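Pre-session checklist, bathroom tidy task, software side
Site: Vindenholm
Date: 2022-10-13
Checked by: Yaqin Hao
Second check: Ruben Van Leeuwen
Build: Trorkari 3261

1. Controller and stops

1.1 E-stop pressed and released, controller comes back in hold. OK
1.2 Joint limits loaded from the site file, not the defaults. OK
Comment: The new loader prints the file path in big letters at startup. I love this. Please keep it.
1.3 Watchdog trips when the planner process is killed by hand. OK, tried 5 times, tripped every time.
1.4 Arm speed cap set for indoor work. OK
1.5 Force limit on fingers set per object class. See 3.3.

2. Perception

2.1 Head camera and wrist camera clocks agree. OK
2.2 Counter plane found. OK with comment
Comment: The stone is glossy and there's a bright reflection by the front right corner. The old plane fit used to put a dent in the counter right where the glare was. The Trusex filter cleans it up beautifully! I left the debug overlay on for ten minutes just to watch it stay flat.
2.3 Mirror region masked. OK, after a fix
Comment: On first start the mask was missing and the planner saw a second room behind the wall, with legs in it. Mask reloaded, phantom obstacles gone. Ruben wants the task to refuse to start without a mask and I agree.
2.4 Cup, toothbrush and toothpaste tube detected as separate objects. OK
Comment: Cup and toothbrush used to merge into one tall blob. Now the handle gets its own label even when it leans out over the rim.
2.5 Towel segmented from wall. OK
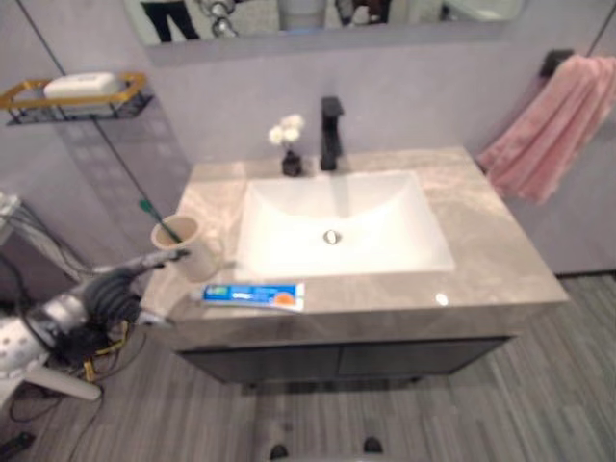
2.6 Thin objects in the collision map. NOT OK
Comment: Cables against a plain wall still drop out of the map at low resolution. Keep-out boxes drawn by hand for now. Verschueren has a branch that keeps thin structures as line segments, and the early maps look terrific. Target for merge is November.

3. Planning and grasping

3.1 Planned path shown and approved before first motion. OK
3.2 Approach to front left corner of counter keeps clear of basin edge and faucet. OK
Comment: The planner offered 10 candidate paths and the top two were both ones I would have picked myself. A very good morning for the cost function.
3.3 Force limit for cloth. OK, changed
Comment: Cloth was inheriting the limit for rigid objects. Yaqin split it out into its own class (one line in the config, well worth having). Check the class name in the log before each towel run.
3.4 Finger contact estimate agrees with wrist view. OK with comment
Comment: Terry cloth is so fluffy that "touching" and "just above" are hard to tell apart from the picture alone. We now need both the motor current and the image to agree before the state moves on to "held." Step through the wrist frames slowly and check each fingertip against its flag.
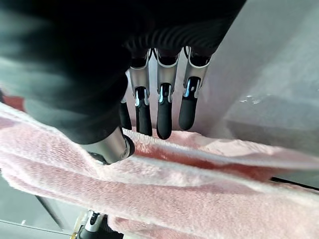
3.5 Fold lines. Open
Comment: The fold detector likes a strong crease and ignores the soft ones. It also reads a frayed edge as a fold now and then. Ruben has a labeling pass in mind and will send a short note on which edges count.
3.6 Release command opens the hand fully before the wrist moves. OK

4. Logging and tooling

4.1 Disk space for a full session, up to 2 hours. OK
4.2 Replay of previous log gives the same plan. OK
Comment: Same plan, same order, same seed. This took us weeks and I am still grinning.
4.3 Operator notes field saves on exit. NOT OK
Comment: Loses the last line if you close the window with the mouse. Use the save key until it's patched.

Actions
2.3 Hard stop on missing mirror mask. Yaqin
2.6 Redraw keep-out boxes if any cable is moved. Whoever moves it
3.5 Note on edges. Ruben
4.3 Patch notes field. Yaqin

Result: cleared to run with hand-drawn boxes in place. Repeat sections 1 and 2 after any restart of the controller.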